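Kollach opens orders for door and room simulation kit

Grernbridge, March 2026

Kollach has opened orders for Skuselmont, a software kit for testing how mobile robots deal with doors, small rooms and the narrow spaces between them. The kit comes in 2 editions and is aimed at companies that build or operate indoor robots and want to try out new control software before putting it on a machine.

The Grernbridge firm has offered the kit to a small group of early customers since February. The version on sale now is the same one those customers are using, with a rewritten installer and a longer manual.

Skuselmont is made up of a library of 241 rooms, a set of doors that can be fitted to them, and a test runner that sends a robot model through each room and logs what happens. Customers bring their own robot model. The kit accepts wheeled bases with or without an arm, and Kollach says legged robots will load but have not been tested enough for the company to support them.

Doors first

Most simulation packages for indoor robots treat a door as open or closed. In Skuselmont a door is a moving part with a hinge, a latch, a handle and a weight, and each of these can be changed. A customer can make the hinge stiffer, add a closer that pulls the door back, or set the latch so that the handle must be turned further before it lets go.

The kit has 11 door types. They include lever handle doors, push bar doors, sliding doors and double doors where one side stays bolted. Surface panels and colors can be switched without changing how the door moves, so the same test can be run again with a different look. Kollach recommends doing this for any robot that finds handles with a camera, as a system that has learned one kind of door can miss the handle on another.

Rooms are handled in a similar way. Each has a floor plan, a set of wall and floor finishes, and a lighting setup. Windows can be set to day or night. Furniture is kept in a separate layer and can be left out, which the manual suggests for first runs. A robot that cannot get through a doorway into a bare room will not do better once there is a table in it.

What the test runner does

A test in Skuselmont is called a pass. The customer picks a room, a door, a starting position and a goal, such as stopping at a point on the far side of the room or opening the door until it reaches a set angle. The runner then starts the robot and records its path, any contact with the door or walls, and the force on the handle.

Passes can be grouped into batches. In a batch, the runner changes one or more settings by a small amount each time. The starting position may shift to one side, the floor may become more slippery, or the light may drop. Results are written to a plain table that opens in any spreadsheet program, along with a short video of each failed pass. Videos of successful passes are off by default to save disk space, but can be turned on in the settings file.

Kollach gives a time of roughly 60 seconds for a single pass on an ordinary office workstation with a recent graphics card. Simple passes with the camera view turned off finish sooner. The test runner can also be used on a server without a screen, and batches can be split over several machines if the license covers them.

One feature added at the request of early customers is the restart point. If a pass fails late, for example when the robot is through the doorway and clips the door on its way past, the engineer can go back to a moment shortly before the contact and run only that part again with new settings. Before this was added, the whole pass had to be repeated.

Picture quality

The graphics are simple. Walls are smooth and mostly flat in color, wood floors have a soft grain and some reflections, and edges can look a little rough at standard settings. Kollach says this was a choice made for speed, and that customers who need a closer match to real camera pictures can export a room and render it in other software. The export tool is in both editions, but moving doors are exported in a fixed position – open, closed or at any angle in between.

Reflections are one area where the company put in extra work. Bright spots on polished floors and metal parts are a common source of trouble for depth cameras, and the kit lets the user raise or lower them for each surface. A noise setting for depth readings is included too, with ready-made profiles for short range and long range sensors. Customers can write their own profile if they have measurements from their own hardware.

The camera can be placed anywhere on the robot model or fixed in the room. The manual warns that a low camera close to a door that opens toward the robot may lose much of its view of the room behind, and suggests checking the view at several door angles before starting a long batch. 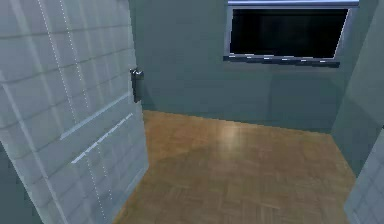 Editions and license

The Bench edition includes the full room library, all door types and the test runner on one machine. The Site edition adds server use, split batches and a floor plan importer, which turns a customer's own building drawings into rooms. Imported rooms need some work by hand. Door positions and swing directions are read from the drawing, but handle height, door weight and closer strength have to be entered by the user.

Both editions are sold as a yearly license. Kollach does not publish prices and asks buyers to request a quote through its sales desk. Schools and universities can apply for a reduced rate on the Bench edition. A trial version with a limited number of rooms and lever handle doors only can be downloaded after registration, and files made in the trial open in the paid editions.

If a license is not renewed, the test runner stops working but saved results and videos stay readable. Rooms made with the floor plan importer can still be exported.

Support and training

Email support is part of both editions. Site customers also get a setup session by video call, in which a Kollach engineer helps load the robot model and run a first batch. Further training is handled by Xiong, a reseller that also offers on-site measurement of doors. In this service a technician visits the customer's building, measures the handle force, swing and closing speed of selected doors, and delivers a file that can be loaded straight into Skuselmont. The measurement service is billed separately and is not required to use the kit.

System requirements

Skuselmont runs on current versions of Windows and Linux. A dedicated graphics card is needed for camera views, but not for passes that use only contact and position data. The room library is a separate download from the program and can be kept on a shared drive. An internet connection is needed to activate the license and after that only for updates.

Known limits

The release notes list several things the kit does not do yet. Doors with electric openers can be modeled only by writing a script. Elevators are not included. People are not simulated either, so the kit cannot be used to test how a robot behaves when someone else comes through the same door. Glass doors are in the library, but the notes describe the way depth sensors see them as a first attempt and advise checking results against a real door.

Soft door seals and thick carpets are treated as hard surfaces with added friction. For most wheeled robots the difference is small, according to the notes, but light robots may get over a threshold in the simulation and stop at the same threshold in a building.

Kollach plans to send out fixes as they are ready and larger updates twice a year. Electric openers are first on the list for the next large update, followed by more work on glass. Current license holders will receive both at no added cost. Orders and trial registrations are being taken on the company's website, and Xiong is accepting bookings for the door measurement service.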